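4.3 Work surface and contact tool: set-up and safe practice

This section applies to tabletop pushing cells fitted with the Stenddale single-finger contact tool. Complete section 4.2 (arm mounting and emergency stop test) before you begin. The rules in 4.3.3 apply to every operator, including those holding a Gilletti cell permit from another site.

4.3.1 Fixing the board

1. Put the arm in its parked position and engage the motion lock.
2. Wipe the perforated table and the underside of the board. Grit under the board will tilt it.
3. Place the board on the table and set the locating bolts close against its edge.
4. Tighten the bolts by hand, then with the supplied key. Stop when the bolt no longer turns under light pressure.
5. Push the board from each side in turn. If it moves, go back to step 3.

Note: Bolt heads must sit below the top face of the board. A head that stands higher is inside the sweep of the finger and must be replaced with the low-profile type.

4.3.2 Setting the finger height

1. Fit the finger into the housing and close the clamp band.
2. Release the motion lock and select jog mode at the lowest speed.
3. Lower the finger over a clear part of the board until the gap between tip and wood is 2 mm. Use the feeler gauge — do not judge the gap by eye.
4. Store this height as the working plane.
5. Jog to each corner of the board at the stored height and repeat the gauge check. Enter all readings on the Pundholm sheet.

CAUTION: Never set the working plane with blocks under the finger. A block trapped between tip and board can overload the wrist before the force limit responds.
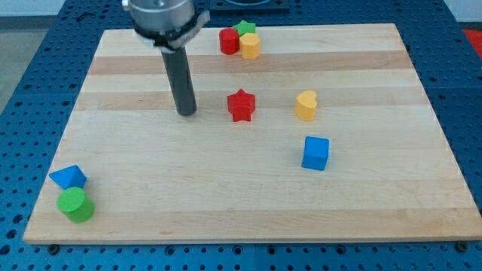
The working plane stays valid until the finger, the clamp band or the board is disturbed. After any of these, delete the stored height and repeat the procedure from step 1. Replacing one block with another of the same set does not require a new height.

4.3.3 Operating rules

a. Keep hands outside the table edge whenever the motion lock is released. Blocks are moved by hand only with the lock engaged.
b. Leave clearance between blocks and the board edge. Return any block that overhangs before the next run.
c. Blocks may touch one another at the start of a run. They may not be stacked.
d. Keep loose tools and cables out of the programmed sweep.
e. Inspect the finger tip every 200 runs and replace the finger at 1000, whatever its condition.

Note: Rule (c) replaces the earlier Nugroho guidance, which called for a gap between all blocks. Cells still labeled with the old rule should be relabeled at the next service.

4.3.4 Records

Enter the stored height, the finger serial number and the operator's initials in the cell log. Deviations from 4.3.3 need written approval before the run.

Section revised 24 Sep 2020. Prepared by Mehwish Usmani; checked by Eirini Ververidis.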